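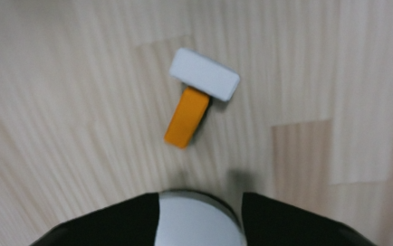 One parent at the Pindside school gate told us that the walk takes her 20 minutes in the morning and longer going home, and that she would let her son go alone if there was a proper crossing on Vikham Road. Several other families gave the same answer in different words, so the crossing became the main part of our project.

We wanted to find out how pupils travel to school and what stops more of them from walking. We gave out a paper survey in March and got 123 forms back. We left out four of them as they had no year group filled in.

Just over half of the pupils come by car. Most of these live on the Cornine estate, which is 852 metres from the school gate by the footpath. The footpath floods near the allotments after heavy rain and has no lights, so people drive round by Aquino Lane instead – a much longer trip.

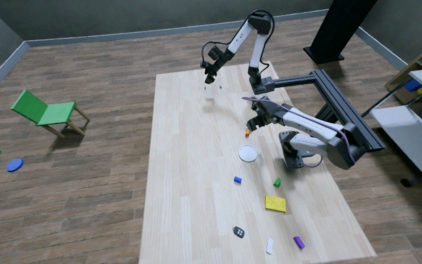

The second part of the survey asked what would make people change. A crossing came first, then lighting on the footpath. Only 19 forms mentioned bike storage, though the question was on the back of the sheet and we think some people missed it.

We also stood on Vikham Road before school and timed how long people waited to cross. The waits were longest just before the bell. On the wet morning there was more traffic and two of our timings had to be thrown away, as we could not see past a parked van.

If we did the survey again we would ask about the journey home separately. Younger pupils are often collected by a grandparent or a childminder, and our form had only one box for both trips. We would also put all the questions on one side.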